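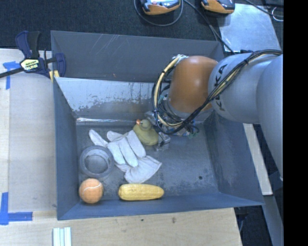
Bin contents: duck, glove, tape and tennis ball on the bin floor.

Prukden Household Items – data card

Version 2
Maintained by Liudmyla Stetsiuk and Aslı Güler
Last revised May 20, 2018

Summary

Prukden is a set of 3000 colour stills of small everyday items lying in an open metal bin with sloped walls. It covers item naming, outlines and resting pose. Layouts are sparse, with clear floor between most items. Dense piles are held in the sister set, Gurora, and are not covered by this card.

Files

stills/ – one file per layout
labels/ – item names and outlines, same file stem as the still
lists/ – training and test splits, plain text

Item names

Names are lower case, singular and without colour: duck, glove, tape, ball, corn. Colour is a separate field because several items exist in more than one shade. Toy food takes the name of the food, with the field "toy" set to 1. Tape is labelled as a ring, so the hole in the middle belongs to the background.

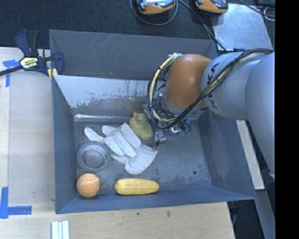

Outlines are drawn by hand and follow the visible edge of each item. Contact between items does not merge them. Where the duck sits against the fingertips of the glove, each keeps its own outline and the shared edge is drawn once in each label. Soft items are outlined as they lie, folds included. The "upright" field applies to the duck only; the ball has no pose field, and the corn cob is given a long axis with no front or back.

Known problems

– The bin is scratched and smeared, most of all on the paler sloped panel. Marks are not labelled. Simple colour thresholds pick them up as items.
– Small holes in the floor are background. Version 1 labelled 6 of them as "other"; these entries were removed.
– Grey tape on the grey floor has low contrast. Outlines by different labellers vary more for tape than for any other item.

Loading

The Onyshchenko reader opens stills and labels together. The older Deter reader ignores the "toy" field and should not be used with this version.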